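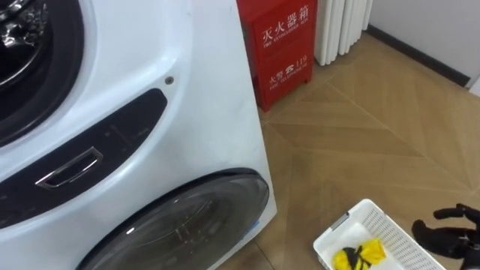

Robots & Repairs

I have been promising a post on the unloading trials for ages, and now I finally have a good one, because we broke something! Well, nearly. Nothing got bent and nobody got hurt, but we did find a fault that had been sitting in our startup code the whole time, and I had a great day and a half chasing it down.

The job is simple to say out loud. The humanoid walks up to the stacked washer-dryer, reaches into the upper drum, gets hold of some clothing and drops it in the basket on the floor. We had a batch of 80 pulls planned and the first part went so smoothly that I started writing a cheerful email to Kiyoshi Nomura, who looks after our budget. Then came pull 44. The hand went in, closed, and started back out, and the wrist drifted down until it was leaning on the rubber gasket at the bottom of the opening. It kept leaning. The arm thought it was moving through free air.

Wakana Oshima had the stop button and hit it before I'd finished saying "um." On the log the push peaked at 72 newtons. That isn't enormous, but our limit for touching any part of the machine is 46, and the arm should have backed off by itself long before a person had to step in. This is the bit that bothered me. A robot that misses a sock is normal life. A robot that pushes on things without knowing it is pushing is a safety problem, and we put the whole batch on hold.
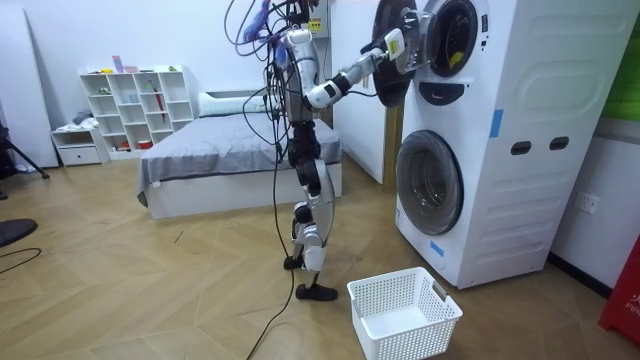
What We Found

My first guess was the tether. There's a lot of cable coming off the top of that robot (power, network, emergency stop) and a snag on the long one could easily tug on the body as it shifts its weight. So we re-ran the reach with the cable held slack by hand, and got the same drift. Good theory, wrong theory.

Guess number two was the Cinetti force sensor in the wrist. Wakana took it off and hung test weights from it on the bench, and it read them all beautifully. I was a bit sad about this, as I had a spare in the drawer and was looking forward to being right.

The real answer was in the zeroing step. Every time the controller starts, it takes a reading from the wrist and calls that zero. It's supposed to do this with the arm in its home pose and the hand empty. We had restarted the controller just before pull 44 after a network dropout, and this time the arm was still partly stretched out, with a shirt in its fingers. So the weight of the shirt and the wrong angle got baked into "zero," and from then on a real push from the gasket was partly canceled out.
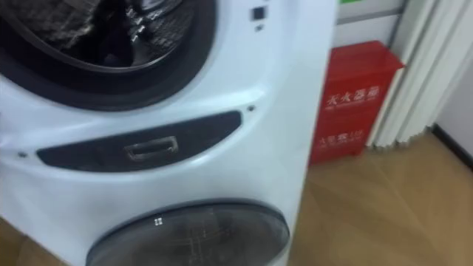 And the limit check used the same corrected number! So the thing meant to catch a bad reading was trusting the bad reading. I've known for years that you keep your safety check separate from your control loop, and I still wired it that way - it was three lines shorter.

The fixes are in now. Zeroing refuses to run unless the joints are at home and the fingers report open. The limit check has its own path, using motor current in the elbow and shoulder, so it doesn't care what the wrist believes. We also made the controller ask for a person to confirm after any restart, which is slow and a little annoying, and I'm keeping it.

We tested it by restarting in the worst pose we could think of, and it sat there and refused to move. I cheered. The full batch starts over in August, from pull one, and I'll post the force plots once I've labeled the axes properly.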